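Lornix Publishes Buyer's Guide to Table-Setting Robots, Advises Most Customers to Wait

May 2022

Lornix, a purchasing advisor to independent restaurants and small hotels, today released a planning guide for owners who have been offered robot arms for front-of-house work. Its main recommendation is to keep the money in the bank until a vendor will put performance terms in writing.

"Our members are being shown very short videos and very long contracts," said Mervin McIntyre, who runs equipment purchasing at Lornix. "A video of an arm near a napkin tells you there is an arm and a napkin. I want to know what happens at table 30 on a busy night, and who pays when it stops."

The guide looks at one narrow job, handling folded cloths and flatware at a round table, and treats it as a test of vendor claims. Cloth changes shape when touched, and the report argues that quotes built on moving boxes or trays say little about it. 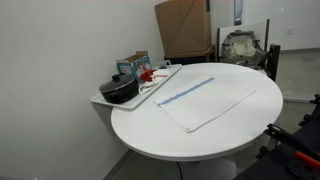
A folded, blue-striped towel on a round white table, with the robot arm at lower right.

Lornix asks buyers to budget for the room as well as the machine. Quotes reviewed for the guide often left out floor space, cable runs, guarding, staff training and the hours spent resetting a station between attempts. One quote listed installation as "included" and then billed separately for every visit after the first.

Libor Procházka, who wrote the costing chapter, said owners should insist on a trial of 1000 consecutive settings using their own linen, with every human touch logged. "A demonstration of 100 is a nice afternoon," he said. "I have yet to see a vendor volunteer for the longer one."

Flatware gets its own section. A fork tucked into a folded napkin is a small thing for a server and a fussy one for a gripper, and the guide suggests that buyers have it written into the acceptance test by name.
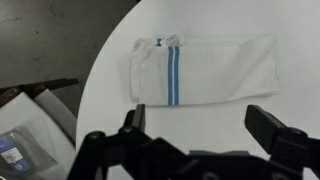
What the Guide Recommends

Lease before buying, with an exit at 30 days. Ask for the service rate in the first quote. Refuse any payback estimate that assumes a full shift without help. Price the plain alternative too, including a better side station or one more part-time server.

Not everyone who read the draft agreed. Prasert Kaewsai, a hotel operations manager who reviewed it in April, called the trial requirement "a polite way of saying no" and said early buyers may get better terms. Lornix kept the requirement and printed his objection in full.

The guide is free to members. Non-members may request a copy from the Lornix purchasing desk.

Media contact: Wai-kit Chuang, Lornix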